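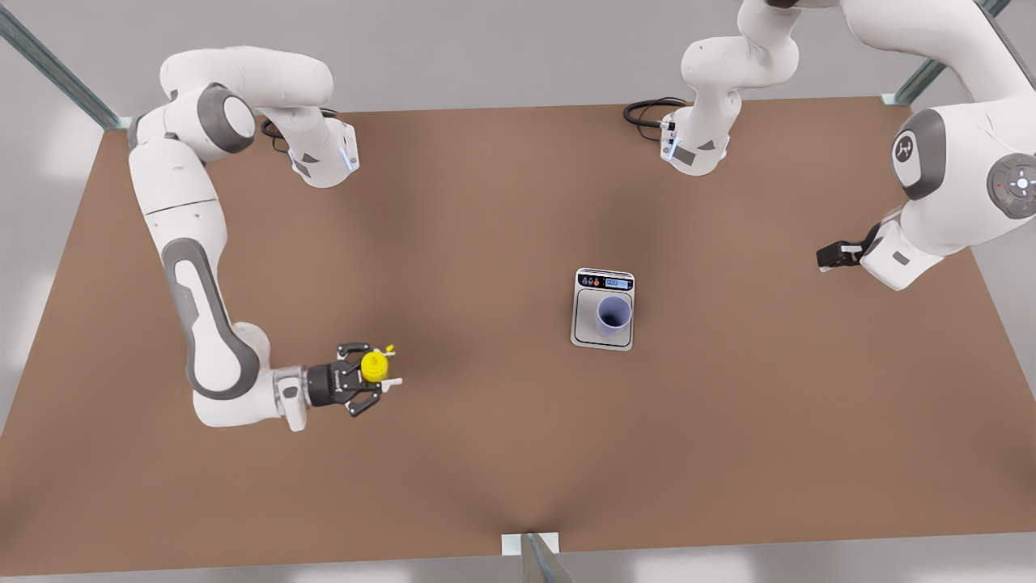

Figure 11.1 A cup on a digital kitchen scale.

Chapter 11
Weight, Volume and the Kitchen Scale

Recipes in the United States are mostly written in cups and spoons. Commercial kitchens and bakeries mostly work in grams. This chapter explains how the two systems relate and how to move a recipe from one to the other without changing the result.

A measuring cup measures volume, the amount of space an ingredient fills. A scale measures weight. For water the two are easy to connect, and one milliliter weighs very close to one gram. Flour is harder. It packs down in the bag and loosens when it is sifted, so two cooks filling the same cup can end up with different amounts of flour. Brown sugar, grated cheese and chopped nuts have the same problem.

Most digital scales have a tare button, which sets the display back to zero with a container already in place. Suppose a recipe calls for 300 grams of milk. Put the empty container on the scale, press tare, and pour until the display reads 300. To add a second ingredient to the same container, press tare again.

Section 11.1 covers units and rounding. Section 11.2 deals with scaling a recipe up or down, using the dinner roll formula from the Esposito bakery that you met in Chapter 2. Section 11.3 looks at liquids other than water, including oil, honey and cream.

Before You Begin

You will need a scale that reads in single grams, a one-cup dry measure and a bag of all-purpose flour. Scoop one cup of flour, level it with a knife, and write down its weight. Return the flour to the bag and repeat until you have four readings. Keep your results for the exercises at the end of Section 11.1.

Key terms: volume, weight, density, tare, net weight, gross weight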